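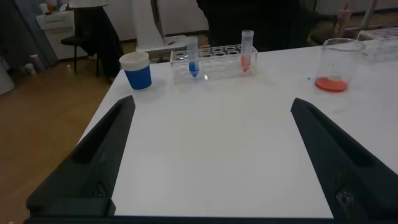

How often do the finger pads on a small bench arm need changing? Go by wear and forget the calendar: when a pad starts letting a capped tube turn in the grip, change both sides as a pair.

The Paracha pad kit assumes you already know that. It comes in a flat tin with 16 pads, a hex driver, a tube of adhesive and a setup card that has been translated at least once too often. ("Do not persuade the screw" is my favorite.) I bought mine from Bumarico for $169 in August and have run it on our tube-handling cell ever since, mostly moving conical tubes in and out of a plastic rack and now and then nudging a beaker.

Fitting is simple once you stop reading the card. Back the arm away from the table, cut power to the gripper, peel the old pad, scrape, wipe with alcohol, glue, clamp. The first pair took me most of Wednesday morning. Teresa Aguiar did the second pair over a coffee, which she has been gracious enough to mention only twice a week.

The part Paracha skips is re-zeroing. New pads are thicker than tired ones, so your old closing position now squeezes harder than you meant. Close on a bare gap at low force, set that as zero, then try a capped tube filled with colored water before you trust it with anything you'd mind mopping up. Do this every time.

Wear has been decent. The seller promises 2,000 grips a pair; we logged 203 before the first corner lifted, though I blame my gluing, and the pair after that is still holding. The rubber is grippy without being sticky and wipes clean of dye.

Complaints: the adhesive tube dries out if you so much as look away from it, and the driver is made of something close to cheese. Shagufta Bugti swears by the Tondivden pads, which click in with no glue at all, but they want a different finger and a bigger budget.

Four stars. I'd buy the kit again and use my own driver.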